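The Case for the Nested Bowl

Shared dining rooms are judged on their menus, their opening hours and their prices. Much less is said about the shelf where the bowls are kept. It is the position of this office that the shelf deserves more attention than it gets, and that the manner in which bowls are put away should be a matter of stated policy in every house that feeds its residents in common.

The Granville houses have operated shared kitchens for 12 years. In that time the tableware has been replaced twice, on both occasions in full. The first set was white stoneware, purchased in a single diameter. The second, still in use, is colored plastic in several sizes. The change was made on grounds of breakage and weight, and those grounds were sound. What was not foreseen was the effect on storage. Bowls of one diameter will stack in any order. Bowls of several sizes will stack well in one order and badly in all the others, and a kitchen used by many people will in time discover every one of the bad ones.

The objection is sometimes made that this is a trivial concern. Any resident who has reached for a small bowl at the bottom of a leaning pile, and lifted the five above it with the other hand, will know that it is not trivial at seven in the morning. The pile must be taken down to get at what is wanted. It is then rebuilt in haste, or left in pieces along the counter, and the next person begins from a worse position than the last. A shelf that held everything on Monday holds less of it by the end of the week, although not a single bowl has been added.

The remedy is plain. The widest bowl goes at the base, and each bowl placed in it should be one that sits down inside the last. A bowl that rides on the rim of its neighbor belongs elsewhere in the order. Where a piece is broad and shallow, like a flared dish or a plate, it should be kept out of the deep bowls altogether and given a place of its own. Cups stand apart. These are modest instructions, and residents learn them most readily by handling a small number of pieces on a clear table, with no shelf to crowd them.
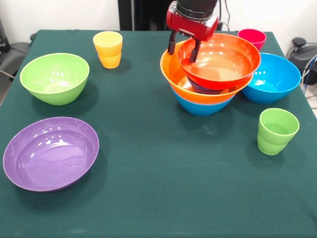

Mingxuan Ye takes a different view, and wrote to this office to say that an order of stacking is a rule made for the convenience of the shelf and paid for by the person at the sink. People put away what they have washed in the order in which they washed it, the letter argued, and a household that wants its bowls sorted by size should buy bowls of one size and be done with it. The letter added that the evening cleanup in a full house is long enough already.

The point is a fair one and should be answered on its merits. It is true that sorting takes time. It is also true that the time is taken by one person, at one moment, for the benefit of others who may never learn who did the work. A rule of this kind asks for a small courtesy between strangers, and courtesies between strangers are the first to lapse when people are tired. This office does not dismiss that difficulty. It does maintain that the alternative has a cost as well, and that the cost falls on more people. One resident who sorts 20 bowls in the evening spares every resident who comes to the shelf the following morning. The exchange is uneven, and over the course of a semester each resident will be found on both sides of it.

The proposal to return to a single size is less persuasive. Oatmeal, soup, salad, cut fruit and a handful of nuts do not call for the same bowl. During the years of the white stoneware, the most frequent complaint received from the Granville dining rooms concerned portions that looked lost in the bowl or spilled over it. A range of sizes was requested by residents, was provided, and has been well used. To give it up for the sake of easier stacking would be to solve the smaller problem by bringing back the larger.

There remains the question of color. When the present set was under discussion, the Simanjuntak house asked that each size be issued in a color of its own, so that the order of the stack could be learned by eye. The Pellico house preferred mixed colors, on the argument that a table laid in many colors is a more cheerful place to sit down. The set as purchased follows the second view. Residents are fond of it, and it would be wrong to discount that fondness. People take better care of objects they like, and a bright bowl left under a chair is a good deal easier to find than a gray one.

Color alone, however, teaches nothing about size unless the two are made to agree. A newcomer facing a mixed shelf must judge each bowl by the hand, and plastic bowls of neighboring sizes are easy to mistake for each other. Two that are nearly equal will go together with a little force, and will then refuse to come apart. Anyone who has held a wedged pair under the hot tap knows the remainder of the story. On this narrow question the Simanjuntak proposal was the better one, and when the set is next renewed it should be adopted. 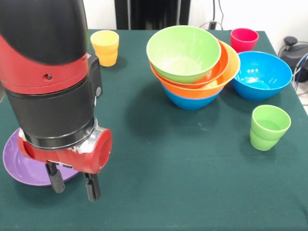

Until that renewal, the houses must work with what they own. Yusri Pasaribu has suggested that a short line of tape be placed on the shelf edge to mark the position of each stack, with the largest bowl of the stack left in place at all times as a base. This office supports the suggestion. A base bowl that stays where it is tells the next person where to begin, and it does so without a printed notice. The houses have too many printed notices. Most are curled at the corners, and several refer to appliances that were removed long ago.

A limit on height should accompany the tape. No stack of mixed bowls should exceed 8 pieces. Above that number the upper bowls tend to tilt, and the person reaching for the one in the middle is obliged to use both hands and some portion of the forearm. Two short stacks serve a kitchen better than one tall one, and the shelf in a standard Granville kitchen has room for both if the cups are moved to the hooks or to the narrow ledge beside the window.

Some attention is also due to drying. A nested bowl that is put away damp will hold its water against the one below, and the result is a film that must be washed off before either can be used. The practice in certain kitchens of nesting bowls straight from the rack should stop. The bowls should be wiped, or left until dry, and then sorted. If the two steps are separated by an hour, no harm is done. The sorting may even be taken up by another person, which goes some way toward meeting the complaint that it all falls on whoever happens to be at the sink.

The Dralter annex deserves a word of its own. Its kitchen is the smallest of those under our care and serves residents from two floors. When its cupboards were cleared in June, 76 pieces of tableware were found in a space intended for half that amount, a good share of them brought from home and left behind. A clear order of stacking will help in such a kitchen, though it cannot do the whole of the work. Pieces that belong to no set and fit inside nothing should be offered to whoever wants them and then removed. It is not unkind to do so. A mug with a handle too wide for any hook occupies the room of two that residents use every day.

Objection will be made that an institution which concerns itself with the order of bowls will soon concern itself with the folding of towels. This office has no such ambition. Towels may be folded in any manner or in none, since a badly folded towel remains perfectly available to the person who needs it. A small bowl beneath five large ones is available only to the patient. Where the conduct of one person at a shared shelf decides whether the next can be served promptly, a common practice is justified, and where it does not, residents should be left alone.

The houses are therefore asked to adopt three measures before the start of the coming term: a fixed base bowl for each stack, a separate place for plates and wide dishes, and the limit on height described above. No penalty is proposed for residents who forget. Kitchens that already have an arrangement of their own, and find that it works, may keep it — provided that it is shown to new arrivals in their first week, at the shelf, with the bowls in hand.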